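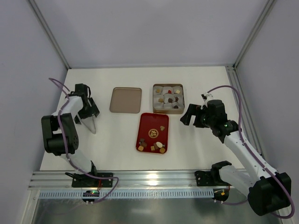
9구 라이너를 넣은 틴, 왼쪽은 뚜껑, 앞쪽은 과자를 덜어 둔 붉은 쟁반

Irkik 생활·포장 게시판 > 식품 포장 > 소량 선물 포장

9구 라이너 틴에 여러 종류 과자를 담을 때 배치 순서와 뚜껑 간섭

작성자: mokhwa_pack
분류: 금속 틴 / 칸막이 라이너
태그: 라이너, 혼합 구성, 뚜껑 간격, 수분 이동

12월에 납품할 선물용 틴 97개를 혼자 포장합니다. 용기는 모서리가 둥근 Görtz 사각 틴이고, 안에 반투명 컵형 라이너(3×3, 9구)를 넣어 사용합니다. 라이너는 Homusis에서 개당 1350원에 구입했습니다. 틴과 라이너를 따로 구입했기 때문에 제조사에서 제공하는 조립 기준이 없습니다.

현재 작업 방식은 다음과 같습니다. 뚜껑은 틴 왼쪽에 따로 두고, 과자는 가운데에 금색 원형 문양(福 자 비슷한 것)이 있는 붉은 쟁반에 먼저 덜어 놓습니다. 그다음 쟁반에서 한 개씩 집어 라이너에 넣습니다. 사진은 일곱 칸을 채운 상태입니다. 앞줄 왼쪽과 가운데 칸에 무엇을 넣을지를 아직 정하지 못했습니다. 후보는 쟁반에 있는 하트형입니다.

문제는 세 가지입니다.

첫째, 배치 순서. 지금은 뒷줄부터 채우고 있는데 색이 어두운 것이 가운데와 앞줄 오른쪽에 들어가면서 한쪽이 무거워 보입니다. 뒷줄 오른쪽은 크림색 사각형입니다. 색 기준으로 배치하는 규칙이 따로 있는지 궁금합니다.

둘째, 뚜껑 간격. 라이너를 바닥까지 밀어 넣고 가장 높은 과자를 올린 뒤 측정하면 과자 상단에서 뚜껑 안쪽까지 8mm가 남습니다. 세워서 운송하면 과자가 칸을 넘어갈 것 같습니다. 완충지를 넣으면 해결되는지, 넣는다면 두께를 얼마로 잡아야 하는지 알고 싶습니다.

셋째, 수분. 젤리 계열과 구운 과자 계열을 같은 틴에 넣을 예정입니다. 칸이 나뉘어 있으면 따로 포장하지 않아도 되는지요. 수령 후 바로 먹는다는 보장이 없어 2주 정도는 버텨야 합니다.

참고로 완성품 한 개의 총중량은 틴 포함 438g으로 맞추려고 합니다. 택배 요금 구간 때문은 아니고 납품처에서 지정한 값입니다. 오차 허용 범위는 문의해 둔 상태입니다.

댓글 2
mokhwa_pack: 라이너 재질은 PET로 표기되어 있습니다. 칸 위쪽은 모두 열려 있고 덮개 시트는 없습니다.
bori88: 틴 안쪽 코팅 여부도 적어 주세요. 답이 달라질 수 있습니다.

Yurani Inga
채택된 글

비슷한 구성을 몇 해 동안 포장했습니다. 항목별로 적습니다.

1) 배치

정해진 규칙은 없습니다. 제가 쓰는 방법은 기준 칸을 먼저 정하는 것입니다. 중앙 칸에 가장 어둡거나 가장 큰 것을 놓고, 대각선 네 칸의 명도를 서로 비슷하게 맞춥니다. 나머지 네 칸(상하좌우)에는 채도가 높은 것이나 형태가 다른 것을 넣습니다.

사진의 구성에 적용하면 중앙의 어두운 갈색 둥근 것은 그대로 두면 됩니다. 뒷줄 가운데 빨간색도 상하좌우 칸에 해당하므로 문제없습니다. 걸리는 것은 앞줄 오른쪽의 매우 어두운 과자입니다. 바로 위 칸이 적갈색이라 오른쪽 아래로 어두운 색이 몰립니다. 이것을 앞줄 가운데로 옮기고, 비는 오른쪽 칸에 하트형을 넣어 보십시오. 하트형이 황갈색이면 뒷줄 왼쪽 황갈색과 대각선으로 마주 보게 됩니다. 앞줄 왼쪽에는 밝은 색을 넣으십시오. 뒷줄 오른쪽이 크림색이므로 양쪽 대각선이 모두 맞습니다.

하트형은 방향이 있는 형태입니다. 뾰족한 쪽을 여는 사람 쪽으로 통일해야 합니다. 97개를 나란히 놓으면 방향이 다른 것이 바로 보입니다. 견본 틴 한 개를 완성해서 작업대 뒤쪽에 두고, 같은 방향으로 놓은 상태에서 비교하며 작업하는 편이 빠릅니다.

2) 채우는 순서

뒷줄부터 채우는 것이 맞습니다. 앞줄을 먼저 채우면 손목이 앞줄 위를 지나가면서 표면을 건드립니다. 오른손잡이라면 뒷줄 왼쪽에서 시작해 오른쪽으로 가고, 한 줄이 끝나면 앞으로 당겨 옵니다. 왼손잡이는 반대로 합니다.

쟁반 쪽은 개선할 부분이 있습니다. 과자가 쟁반 앞쪽에 두 무더기로 모여 있는데, 종류별로 줄을 나누지 않으면 집을 때마다 고르는 동작이 추가됩니다. 라이너와 같은 3열로 쟁반에 미리 배열해 두면 같은 위치에서 같은 위치로 옮기기만 하면 됩니다. 쟁반을 틴 바로 앞에 두는 위치는 유지하십시오. 이동 거리가 짧습니다. 뚜껑은 안쪽이 아래로 가게 놓습니다. 안쪽이 위로 가면 부스러기와 설탕 가루가 들어가고, 닫을 때 그대로 과자 위에 떨어집니다.

3) 뚜껑 간격

8mm는 큰 편입니다. 제 기준은 2mm 이하입니다. 방법은 두 가지가 있습니다.

가. 라이너 아래에 골판지를 깔아 전체를 올린다. 모든 칸이 같은 높이로 올라가므로 낮은 과자의 간격도 함께 줄어듭니다. 다만 라이너 가장자리가 틴 옆벽 상단보다 높아지면 뚜껑이 걸립니다. 과자 높이가 아니라 라이너 가장자리 높이를 먼저 재십시오.

나. 과자 위에 완충 패드를 얹는다. 식품 접촉용 글라신 패드를 씁니다. 간격이 8mm이면 5mm 패드 한 장에 유산지 한 장을 겹치고, 뚜껑을 닫은 뒤 좌우로 기울여 소리가 나는지 확인합니다. 눌려서 자국이 남는 과자가 있으면 3mm로 낮춥니다.

저는 가와 나를 섞어 씁니다. 아래에 3mm, 위에 3mm입니다. 한쪽에 다 넣으면 조정할 여유가 없습니다.

4) 수분

칸막이로는 막지 못합니다. 컵 위가 열려 있으면 틴 내부 공기를 모두 공유합니다. 젤리 계열은 수분활성도가 구운 과자보다 높으므로 밀폐하면 구운 쪽이 눅눅해지고 젤리 쪽은 표면이 굳습니다. 2주가 조건이면 젤리 쪽을 개별 포장하십시오. 구운 쪽만 포장하는 것보다 낫습니다. 내놓는 쪽을 막아야 나머지 종류를 전부 포장하지 않아도 됩니다.

개별 포장이 곤란하면 소형 건조제를 라이너 바닥과 틴 사이에 넣는 방법이 있지만 젤리가 마르는 속도도 빨라집니다. 권하지 않습니다.

5) 중량

438g은 과자만으로 맞추지 말고 패드까지 포함해서 계산해야 합니다. 빈 틴, 뚜껑, 라이너, 패드를 먼저 함께 올려 영점을 잡고, 남는 값을 아홉 칸에 배분하십시오. 틴 자체의 편차도 있으므로 무작위로 열 개를 골라 빈 무게를 기록해 두는 것이 좋습니다.

댓글 3
mokhwa_pack: 라이너 가장자리를 재 보니 틴 옆벽보다 4mm 낮습니다. 바닥 3mm까지는 가능하겠습니다. 감사합니다.
Yurani Inga: 골판지가 눌리면 값이 달라집니다. 한 개를 하루 닫아 두고 다시 재십시오.
mokhwa_pack: 하루 뒤 측정값은 과자 상단 기준 5.5mm입니다. 위쪽 패드는 3mm로 결정했습니다.

Shaohua Cai

배치에 대해서는 위 글에 동의하지 않는 부분이 있습니다. 색보다 높이를 먼저 보아야 합니다. 높은 것을 한쪽 줄에 몰아 놓으면 패드가 기울고, 낮은 쪽 과자는 눌리지 않아 움직입니다. 높은 것 네 개를 네 모서리에 두면 패드가 수평을 유지합니다. 색은 그다음에 남은 칸에서 조정합니다. 높이 차가 2mm 미만이면 색을 우선해도 됩니다.

라이너 고정도 확인하십시오. 틴 안쪽과 라이너 외곽 사이에 틈이 있으면 운송 중 라이너 전체가 밀립니다. 과자가 칸을 넘는 것보다 이쪽이 먼저 문제가 되는 경우가 많았습니다. 빈 라이너를 넣고 틴을 세웠을 때 미끄러지면 네 변 중 두 변에 접은 유산지를 끼웁니다. 접착테이프는 쓰지 마십시오. 냄새가 뱁니다.

개별 포장에는 Cloltov 소형 봉투를 씁니다. 봉투 폭이 컵 지름보다 크면 귀가 위로 서서 뚜껑 간격을 먹습니다. 접합부를 바닥 쪽으로 접어 넣은 뒤 칸에 넣고, 간격은 포장한 상태에서 다시 재야 합니다. 봉투 무게도 총중량에 들어갑니다.

온도 조건은 글에 없는데, 초콜릿이 포함되어 있다면 라이너와 접촉하는 면에서 표면 광택이 떨어집니다. 컵 바닥에 유산지 컵을 한 겹 더 넣으면 덜합니다.

댓글 2
bori88: 모서리에 높은 것을 두면 둥근 모서리 쪽 뚜껑 테두리에 닿지 않습니까?
Shaohua Cai: 뚜껑 테두리 안쪽 깊이에 따라 다릅니다. 닿으면 상하좌우 칸으로 옮기십시오. 대칭만 유지되면 됩니다.

danpung_k

저는 그냥 종이컵 같은 유산지 컵에 담아서 꽉 채웁니다. 패드 안 써도 별문제 없었어요. 택배 말고 직접 전달한 거라 참고만 하세요. 빈 칸 두 개는 같은 과자로 채우는 게 발주할 때 편합니다.

댓글 1
mokhwa_pack: 이번 건은 전량 택배라 패드는 넣습니다. 같은 과자 두 개는 견본을 만들어 납품처에 확인하겠습니다.

이 글과 연결된 글
사각 틴 뚜껑이 뻑뻑할 때 테두리 교정하는 방법
반투명 라이너에 밴 기름 자국 제거
구운 과자와 젤리 혼합 포장 시 표시사항
소량 포장용 저울의 영점 편차 기록 양식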